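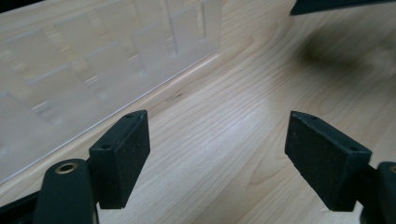
The Blond Table Comes Back

545 shares | 2 comments

Pale wood spent years out of favor. Buyers wanted walnut, or anything stained to look like it, and light tabletops ended up in basements and garages. At Gajewski, a furniture shop in Betcombe, that changed last January, when the owners sold 106 light-colored tables in a single month.

Most went into working rooms: home offices, sewing rooms, kitchens where one table does everything. A light top makes small parts easy to find. A dropped screw or a dark thread shows up right away. It also shows grain that stain would cover, and buyers have started to ask for boards with wavy lines and a few darker bands.

The drawback is marks. Coffee leaves a ring in minutes, and ink stays for good. Sosar, which refinishes tabletops across town, charges $200 to sand and reseal a top of ordinary size. The shop tells customers to wipe spills at once, use a damp cloth with mild soap, and skip the spray polish.

Sunlight is the other problem. Many pale woods turn yellow near a window, and anything left in one place will leave an outline. Turn the table every few months and move what sits on it.

For storage on top, clear acrylic boxes are a common choice. They let the wood show and keep pins and clips in one place. Felt dots under the corners prevent scratches. Bitach sells them in sheets.

05/03/2020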